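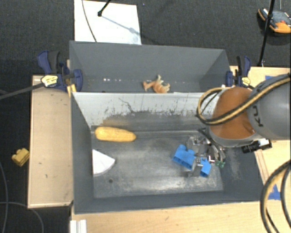 Student Projects > Arms and Grippers

Bin to bin picking, final year group project, opinions wanted (please be gentle)

tin_opener
Long time reader, occasional moaner. I'm one of the group doing the bin picking project at Priterlow this year. The job sounds easy when you say it quickly. Pick things out of one bin, put them in the other, then go back the other way, and let the arm do it by itself for as long as it can without a human wading in. Every attempt gets logged. We have to hand in 1000 attempts with the report, and the arm doesn't care whether we are awake for them.

We call the project Hokis. It was meant to stand for something and the person who knew what has moved to a different course.

Where we are: the grasping is fine in the middle of the bin and poor near the walls. Anything lying along the back wall (the corn, always the corn) gets approached, thought about, and left. The white wedge is worse. Flat thing, leaning on the left wall, no obvious place to get a finger round. The arm goes for the blue stuff every single time because the blue stuff is easy. I sympathise, it's how I did my exams.

Questions:
1. Is there a decent way to make it try the hard objects without just banning the easy ones?
2. Would you change the bins? Ours have straight corners and a fair bit of history.
3. Any tips for the cable loop at the wrist. It hangs out to one side and I don't love it.

ogura_i
Welcome out of the shadows. On 1, the usual answer is to give the arm a small penalty for going back to whatever it tried last time, and let that fade. Don't ban anything. If you ban the blue, you'll get a very long night of it poking at the wedge and you'll have nothing in the log except failure.

On 3, tie it back further up. That loop is going to find the rim of the bin one day.

gravelpit
Disagree with ogura on the cable. You tie it back and then the wrist turns further than you expected and now you've got a tight cable and a connector being pulled out by a machine that doesn't know its own strength. Loose is ugly. Loose is also cheap.

ogura_i
There is a middle ground between "tight" and "washing line".

gravelpit
There is, and everyone who looks for it buys a new cable.

MrsAckroyd
Sheila here, I teach the younger lot at Flevness and we run a much smaller version of this with hobby arms, so take it with salt. Are those bins only held with bar clamps? We did that. They creep. You don't see it happen. You come back after the weekend, every pick is off by the width of a finger and the pupils have already decided the camera is broken and started taking it to bits.

Bolt them down, or at the very least draw pencil lines on the wood so you can tell.

tin_opener
Clamps, yes. We're not allowed to drill the table. There was a long email about the table. I like the pencil lines and will do it tomorrow when no one is looking.

paperclip_dan
Can I ask the stupid question. Is the blue thing one object or two?

tin_opener
I was hoping to get through a whole thread without that.

The vision code says two, if a finger happens to pass in front of the middle. Edin wrote the vision code and says it's doing what it was told. Faraji does the log and says that for the log it is whatever the object list says, and then we look at the object list, where somebody has typed "blue". So.

paperclip_dan
I only ask as I stared at it for a while and couldn't settle it. There's a big bit with a knob on top and a smaller bit lower down with a square hole in it, and the finger is right where you'd want to look.

faraji_t
I'm Faraji, I've been mentioned, I'm defending myself. If the arm comes up with something blue and puts it in the other bin, that's a success. I'm not opening an inquiry into how many blue things it was. We weigh nothing, we count nothing, we check that the hand closed on something and that the picture of the bin changed.

gravelpit
"The picture of the bin changed" is doing a lot of lifting there. More than your gripper, by the sound of it. If you knock the corn on the way out the picture has changed too.

faraji_t
It has to be both. Hand not fully closed AND picture changed.

gravelpit
So, finger jams on an object, object slides, corn rolls, hand comes up half shut on nothing much. Both true. Tick.

faraji_t
I'm going to go and have a lie down and then I'm going to check how often that happens.

edin_p
I said this in February.

faraji_t
You did say this in February.

bittencourt_r
Reinaldo, supervised a few of these in my time, not this one. Two things.

First, please keep a person in the loop for a sample of the log. Take a handful from each run, look at the before and after by eye, and write down how often the automatic label was wrong. An examiner will forgive a label that's wrong now and then if you have measured it. They will not forgive you for finding out in the viva.

Second, the walls. Your fingers are curved and there's a good bit of metal up above them, so near a wall it isn't the fingertip that hits first, it's the bracket. Check what shape your planner thinks the hand is. In my experience it's a box that somebody drew in the first week, with a generous margin, to be tidied up later. Nobody tidied it.

tin_opener
Opened the file. It is a box. The comment next to it says "TODO proper shape". The comment has my initials.

bittencourt_r
It is always a box.

ogura_i
Reinaldo's right and that'll explain your corn. It isn't being picky, it thinks it will crash. Before you shrink the box though, have a look at the paint on your back wall. There's a ragged edge along the pale band and a lot of scraping on the floor of that bin. Something has been hitting it. If that was this arm, the box might be there for a reason.

tin_opener
The bins came to us second hand from the group before, and they'd had them off the group before that. I can't tell you which scratch belongs to whom. I have a fairly good idea about one of them.

MrsAckroyd
On question 2, I'd put sloping inserts in the corners. Foam board and tape, costs nothing. Things slide back to the middle by themselves and your arm looks twice as clever.

gravelpit
That's cheating.

MrsAckroyd
It's a ramp.

gravelpit
The whole point of the thing is that objects end up in awkward places. If you line the bin so they can't, you've built a machine that picks things up off the middle of a plate. I could do that with a magnet and a bit of string.

MrsAckroyd
You could not do it with the corn.

ogura_i
I'm with Sheila for the long runs and with gravelpit for the ones you report. Ramps in while you collect overnight, so you don't come back to an arm that gave up before you'd got your coat on. Ramps out for the test. Say so in the write-up.

paperclip_dan
Different stupid question, what's the orange and cream fellow in the back bin? Is it one of the test objects or has it escaped?

tin_opener
Test object. Soft-ish looking animal with lots of limbs sticking out, which makes it a favourite, as there's always a leg pointing at you. It's on the list as "beast". Please don't ask which end is the front, there has been a falling out.

edin_p
The orange end is the front.

faraji_t
The orange end is a matter of opinion.

hexkey_hannah
Is this going in for the Matubbar in the autumn, or only the report? We're entering and I heard there are 14 teams signed up already. The rules there let you choose your own bins but they drop in 2 objects you've never seen before, and every year somebody's arm just refuses to look at them.

tin_opener
Report first. The Matubbar if we're still speaking to each other. I didn't know about the unseen objects, that's horrible, thanks.

hexkey_hannah
Start swapping your objects now. If all it ever sees is corn, wedge, blue and beast then it'll learn those four and treat a sponge as a trick of the light. We rotate ours every run. Kitchen drawer, toy box, whatever's in the bottom of a bag.

gravelpit
Agree with this. Please frame it.

ogura_i
Agree too, though I'd do the box fix before the new objects. Change both at once and you won't know which one helped.

hexkey_hannah
They've got a summer and an arm that works nights. They can do both.

ogura_i
They can do both one after the other.

tin_opener
Right, update, posting it here so I can't pretend I didn't. As of Monday, July 1, 2019 the hand is a proper shape in the planner and no longer a box. First run with it, the arm went down along the back wall for the corn, got it by the thick end, lifted it, and dropped it on the wedge. Faraji's log called it a success. We are looking into it.

The pencil lines are on the table. Sheila, the left bin clamp had moved. I'm not saying how much.

MrsAckroyd
I shan't say a word.

gravelpit
And the cable?

tin_opener
Still a loop. Smaller loop. One bit of tape, two opinions about the tape.

faraji_t
Hand check for Reinaldo is started as well. I'm doing it over lunch with the sound off. If anyone has a spreadsheet layout they like for this, please post it, mine has a column called "hmm" and it's filling up.

bittencourt_r
Keep the column. Split it into "moved but not picked" and "picked but not placed" and you'll have most of a chapter. I'll dig out an old layout tonight and put it up.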